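OPERATIONS AND WORK, UNIT 9
Why the numbers in time studies don't deserve the trust they get
Handout to accompany the lecture. Instructor: Theano Sotiropoulos

1. Where we left off

Last time we went through the classic recipe for setting a standard time. Watch a worker, break the job into elements, time each element over a number of cycles, take an average, multiply by a performance rating, add an allowance. Out comes a figure, often to two decimal places, and from then on people are paid, praised or let go by it.

I asked you to find the step where the decimals come from. Most of you said the stopwatch. The stopwatch is fine. The trouble sits in the other steps, and today we take them one at a time.

2. Elements are drawn by the observer

Before anything gets timed, somebody has to say where one element stops and the next starts. "Reach for part" ends when the hand touches the part, or when the hand closes on it, or when the part starts to move. Pick one. Your pick changes the time for that element and for its neighbor. It shouldn't change the total, but it does change which element looks slow, and the slow-looking one is where management goes to work.

The same goes for space. A layout drawing splits a bench into zones, and the zones then get treated as facts about the job.

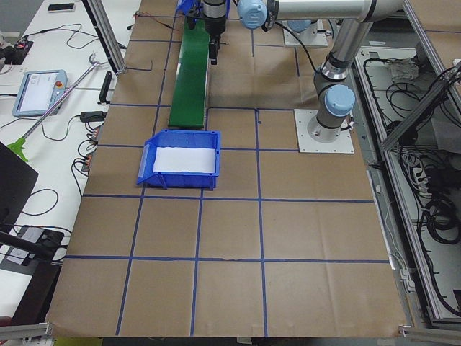 Fig. 1. Work surface divided into cells with blue tape, open bin set across one of the lines.

Suppose you wrote "travel to next cell" as an element on your sheet. What do you do with a container that sits in two cells? There is a sensible answer, and there are three or four other sensible answers, and two observers who don't talk first will not choose the same one. Write the rule down before you start the watch. If you write it down afterward you are fitting the rule to the data.

3. The rating factor

The observer judges how hard the worker is trying, compared with a "normal" pace. A rating of 100 means normal. The observed time is multiplied by the rating over 100.

Normal pace compared with whom? The textbooks say a qualified worker of average skill, working at a rate that can be kept up all shift. You can't see that person. You have to carry them around in your head. Training films are supposed to put the same person in everyone's head, and they do bring raters closer together. Agreement is a nice thing to have, but a room full of people trained on the same film can be wrong by the same amount.

Reading for this section is Hongmei Cui's case write-up on the Ziltholm packing plant (course packet). Note that her two raters came within a few points of each other on every job but one, and that the one was the job the workers had been complaining about. She treats it as noise. I would not. Come ready to argue either side.

4. Sample size, or 1,000 cycles of the wrong thing

There is a formula for how many cycles to time, given the spread in your readings and the error you can live with. You will use it in the problem set. It assumes that each cycle is a fair draw from the job as it is normally done.

Now think about who is being watched, and when. The study at Ziltholm covered 1,000 cycles, all on the morning shift, all in July, all with the line supplied and the supervisor close by. The math gives you a very narrow band around the average. The band tells you how well you know the time for a supervised morning in July. It has nothing to say about the night crew -- and the night crew was held to the standard too.

More cycles won't fix this. Different cycles might.

5. Machine pace and worker pace

Some elements are set by equipment. A belt moves at its set speed, and the observer has no business rating it. Any element controlled by the belt goes in at its actual time with no rating applied.

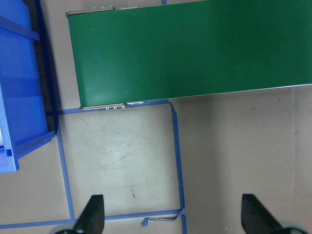

Fig. 2. One end of a green conveyor belt, with gray metal brackets at the corners.

Sounds easy. But many jobs are mixed. The worker waits for the item, then handles it, then waits again. If the worker speeds up the handling, the waiting gets longer and the cycle stays the same. A careless study counts the waiting as idle time and someone proposes to "recover" it. Xiaoyan Ren's notes on the Nereseck line show where that leads: the time was recovered by giving each worker a second task, and rework went up. Whether the second task caused the rework is not shown. The plant also changed suppliers that year, and the notes don't separate the two.

6. Allowances

Personal needs, fatigue, delay. These get added as a percentage at the end. Ask where the percentage came from. In my experience it was bargained, or copied from an older study, or copied from a table whose own source is missing. I have no objection to bargaining. I do object to calling the result a measurement.

For next time

Read Cui, plus the first half of Ren.
Problem set: questions 2 and 9. For question 9, state your element break points before you compute anything.
Draft sheets go to Rongrong Kang, who is grading this unit.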